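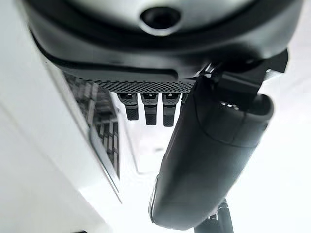 Any standing desk under a thousand dollars will shake once you raise it past elbow height, one reader wrote after our November roundup, and the money is better spent on a good chair. I had the Heradska Lloyd in my office when that came in, so I kept it for the winter and into the spring before writing it up.

The Lloyd costs $680 with the larger top and free shipping. It comes in two boxes. The one with the legs weighs 80 pounds and should be opened on the floor where you plan to build the desk. Assembly took me about 90 minutes alone, and I wanted a second person for the part where you flip it over. The instructions are clear except for step 13, where the drawing shows the crossbar facing the wrong way. If you follow it, the cable tray won't line up and you'll have to take four screws back out.

The reader is partly right about the shaking. At sitting height the desk is solid. At my standing height (I'm five foot nine) there is a little side-to-side movement when I type hard, enough to see in a glass of water. Front to back it's fine. A taller person will get more of it. I borrowed an Estine for two weeks to compare, and it was steadier all the way up, but it's a lot more money and the top is smaller.

The motor is quiet enough to use on a call. There are three height presets and you hold the button down until the desk gets there, which I got used to and then stopped noticing. It stopped and backed up when I ran it into a windowsill. The controller lost its presets once after a power outage.

I like the top less. The finish marks easily and the front edge is square, so your forearms know about it by late afternoon. I ended up with a cheap felt pad from Vodside – it slides a bit but it fixed the problem. The cable tray is too shallow for a power strip with big plugs. Mine hangs out the back.

As for spending the money on a chair, I'd agree if your chair is bad. Mine was decent already, and I stand for maybe two hours a day, mostly after lunch. My back is about the same as it was. I'm less sleepy in the afternoon.

I'm keeping the Lloyd. If you're over six feet or you use a heavy monitor arm, try the Estine first.

Comments

deskjockey
Same trouble with the crossbar. I thought I had bad parts and called them. They were nice about it and emailed a new page.

plainwater
Does the smaller top wobble less? I only have room for the small one.

Guest
I have the small one. It still moves some at the top but I don't mind it. Put it on hard floor if you can – mine was worse on carpet.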